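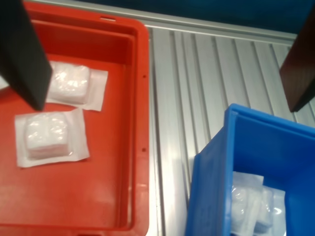
Naomi Mrema | Reviewed by Rigoberto Arango | January 2026

Search entries Enter a term Go

School attendance boundary

A school attendance boundary is the line that marks the area from which a public school draws its students by default. The area inside the line is called an attendance zone, attendance area, or catchment, depending on the region. In the United States, attendance boundaries are usually set by the local school board and apply within a single school district. They are different from district boundaries, which are set or approved under state law and decide which district a household belongs to and pays taxes to.

A student who lives inside a zone is normally guaranteed a seat at the zoned school. Students from elsewhere in the district may attend through transfer, open enrollment, or a magnet program where these exist.

Terms

A feeder pattern is the chain of schools a student attends from elementary through high school. When all of the students from one elementary school move on to the same middle school, the pattern is called clean. When they are divided between two or more, it is called a split feeder.

A planning unit is the smallest piece of territory that a district moves from one zone to another. It is often a subdivision, an apartment complex, or a group of blocks bounded by larger streets. Planning units are drawn before any redistricting begins and are kept whole when possible.

An island, or satellite zone, is a piece of territory assigned to a school it does not touch. Islands may result from desegregation plans, from the closing of a nearby school, or from new housing built where no school has been opened yet.

An option zone is an area whose residents may choose between two named schools. Both must hold a seat for the student, which makes enrollment harder to predict.

How boundaries are drawn

Most districts begin with enrollment projections. Planners combine birth records, housing permits, and past rates of movement from grade to grade to estimate how many students will live in each planning unit. The estimates are compared with the capacity of each building. Capacity can be counted in several ways. Design capacity is the number of students the building was planned to hold. Program capacity is lower, as it allows for rooms used for special education, music, preschool, or other programs that need more space per student.

Written criteria are then applied. Common ones are:

- distance from home to school
- walking routes and hazards such as highways, rail lines, and rivers
- building capacity, now and in later years
- keeping neighborhoods together
- clean feeder patterns
- balance of family income, language, or other student groups
- cost of bus service
- how recently an area was last moved

The criteria often conflict. A plan that keeps every walker at the nearest school may leave one building crowded and another with empty classrooms. Some boards rank the criteria in advance. Others list them without order and weigh them plan by plan.

Mapping software is used to test draft plans. Staff or an outside consultant may present several drafts, which are posted for comment and taken to public hearings. The board takes the final vote. In many districts the vote is held in late fall, so that families know their assignment before registration opens for the next school year.

Phasing in

A boundary change may take effect all at once or over several years. Under grandfathering, students already enrolled in a school may stay until they finish its highest grade. Some districts limit this to students in the last one or two grades. Sibling provisions allow younger brothers and sisters to follow, sometimes only if both children would be enrolled at the same time.

Bus service is a frequent point of dispute. A district may let a student stay at the former school but require the family to provide transportation. Where service is kept, routes for a small number of students can be long.

Example: the Prarnuvberg change

The Prarnuvberg district redrew its elementary boundaries after the opening of Dernell Elementary, a school built for 600 students on the east side of the district. Before the opening, most of the area was zoned to Lornness Elementary, where portable classrooms had been in use. The district also operated Taipe Elementary, an older building near the center of town.

The first draft moved all planning units east of the rail line to Dernell. It left Taipe unchanged. Residents of one apartment complex objected that their children walked to Lornness and would need a bus under the draft. A second draft kept the complex at Lornness and moved a neighboring subdivision to Taipe in its place. The board adopted the second draft in November, with a change that allowed rising fifth graders at Lornness to remain for one year.

Of the students eligible to remain, 124 did so. The district ran buses for those who lived more than a mile from the building. A separate request to create an option zone between Dernell and Taipe, covering 40 homes, was turned down. The board's written decision noted that Taipe had 30 open seats and that these could be filled through the regular transfer process.

Address verification

Because assignment depends on residence, districts ask for proof of address at registration. A lease, deed, or utility bill is commonly accepted. Families who share housing may be asked for a statement from the leaseholder. Under federal law, students experiencing homelessness may enroll without these documents and in many cases may stay at their school of origin even after moving out of its zone.

Parents with joint custody and two addresses present a separate problem. Policies vary. Some districts use the address where the child sleeps most school nights, and others let the parents name one address for the year.

Effects

Attendance boundaries can affect home prices, and real estate listings often name the assigned schools. Listings may be out of date after a change, and districts generally advise buyers to confirm an address with the enrollment office.

Boundaries also affect who attends school together. Where housing is divided by income or race, zones based mainly on distance tend to repeat the division. Districts have responded with paired schools, in which two zones are joined and each building serves half of the grades, and with controlled choice plans, in which families rank schools and the district makes the final assignment. Both methods usually increase the need for bus service.

Frequent changes carry costs of their own. Students may be moved more than once, and parent organizations and after-school programs lose members. For this reason some boards set a minimum number of years before an area can be moved again, except when a school opens or closes.

See also

Enrollment projection
Feeder school
Magnet school
Open enrollment
Portable classroom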